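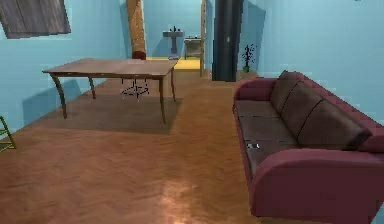

*A simulated living room. Sofa, table, sink through the back. Small gray-and-white thing on the seat cushion, which is the whole problem.*

Wednesday, September 11, 2019

Short version for people on their lunch break: no. Machines can't do your chores yet. A couple of them, sort of. Longer version follows, written fast, the editor wants it by four.

I spent most of last week with people who are trying. Sandra Ashworth runs the home side of things at Jolov, and she let me sit behind her for two afternoons while her software tidied rooms that don't exist. Pale blue walls, herringbone floor, a big burgundy sofa. The chore is the one every parent of a teenager knows. Find the small thing left on the couch, pick it up, put it on the table.

Sounds like nothing. A four year old does it for a cookie.

Her program gets it right most of the time now, in simulation. 216 tries in the batch I watched, and it finished the job on a good majority. Dinesh Munshi, who sits at the next desk, was pleased. I was pleased too for about an hour. Then I asked what happens in a real house and the room went quiet and somebody offered me coffee.

Because look at what the fake room leaves out. No crumbs. No cat. The little thing is up near the front edge of the seat, gray and white on dark brown. My remote is black, on a black couch, and it's never on the cushion. It's down the crack, with a pen and a raisin. You find it by shoving your hand in up to the wrist and feeling around. Show me the machine that does that without tearing the lining and I'll write a different column.

Then the table. Thin curved legs, a chair pushed in behind, a rug underneath. I counted none of this as difficult before last week. Now I can't walk through my own dining room without thinking about it. Rug edges stop wheels. Skinny chair legs are hard for sensors to pick up, so Munshi tells me, and dark ones over a dark rug are worse. And glare. A shiny patch of light on a wood floor can read as a hole, or a puddle, or as nothing at all depending on which software you ask. People step over all of this while carrying soup.

I don't want to be the guy who said the telephone was a toy. So, in fairness. The simulated rooms are a smart idea, and I came around on them. You can move the sofa a hundred times before breakfast and not hurt your back. You can drop the robot down a flight of stairs for free. Ashworth's argument is that a machine which has seen enough wrong rooms will cope with yours, and I think she's probaly right in the long run. My quarrel is with the word "soon." It was in every slide deck I got sent this summer.

Floors, OK, floors work. The round vacuums do floors, if you pick up first. Which tells you something! The part we automated is the part after the chore.

Shop floors are further along and it's not hard to see why. I called Lakmal Cassim at Sorneck, they make drawer hardware, and he has 6 arms on one line that pack hinges all day. They're great. They're also bolted down, fenced in, with every hinge arriving the same way up. When a bin got swapped for a slightly deeper one in the spring the line was down for a shift. He told me that cheerfully. Nobody expects a kitchen to be fenced in and lit the same at noon and at midnight, but that's more or less what the machine wants.

Wiping down a sink? Forget it for now. There's a white pedestal sink in the next room of that simulation, with some little dark items along the rim, and I asked if the program could go clean it. Not in this version. You'd have to move every item, wipe, and put it all back, and you'd have to know which of them is trash. I've been married 14 years and still get that one wrong.

Folding shirts, no. Loading a dishwasher, in demos, slowly. Making a bed, no. Watering a plant, maybe, if you don't care about the plant.

What bugs me is the price talk. Habibur Marikar, who sells service plans for Deschamps, says customers ask him every week if they should hold off on hiring a cleaner and wait for the robot. He tells them to hire the cleaner. So do I. Pay her properly, too. She can walk into a house she has never seen, find the remote, miss the rug edge, and know that the weird rock on the shelf is a keepsake. There is no machine for sale at any price that does those things in a row.

Ashworth wants me back in December to see the same chore in an actual apartment, with actual stuff in it. I said yes. I also asked if I could hide the remote myself and she is thinking about it.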